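Picking the Leftovers: Does a Second Look Help?
Project report, Robotics Lab course

Our question was narrow. When an arm empties a bin of mixed items, does it pay to take a new depth reading after every failed pick, or can it simply try its next-best guess from the old one? The second option is faster. It is also what our code did already, so we had some affection for it.

We ran both versions on the same industrial arm over the same gray-floored bin. Each run began with 10 items and stopped when the bin was empty or the arm had failed 5 times in a row. In total we logged 1784 pick attempts, and Jummai Nwosu checked the labels on all of them, a job she has asked us never to mention as "a good learning experience" again.

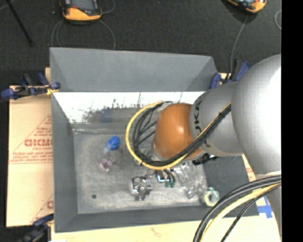 Babatunde Akinola

The items were chosen to be unpleasant. Clear plastic packaging gives the depth sensor very little to work with, and anything shiny and crumpled gives it too much. A roll of tape is easy until it ends up against a corner, where the planner starts worrying about the wall. We kept the bin clamped down after an early trial in which the arm moved the bin very successfully and the items not at all.

With old readings, the arm's second try after a failure worked 37 percent of the time. The new-reading version did better on opaque items and made no real difference on the clear ones. We had expected the opposite, and the introduction to our proposal says so with great confidence. Our best explanation is that a failed pick usually shoves things around, which makes the old reading wrong — but for clear plastic the old reading was wrong to begin with.

The extra reading slowed every retry. Severin Aebischer suggested taking one only when the first target was opaque, and we tried this for a single afternoon. The results looked promising, but there are too few runs to report.

Two problems remain. Our item set was small, and we put the items back by hand, so the "random" starting layouts reflect the habits of whoever was standing nearest. Next time we would tip them in from a box.

Thanks to Omolara Briggs for lab time and for the clamps, which we will return.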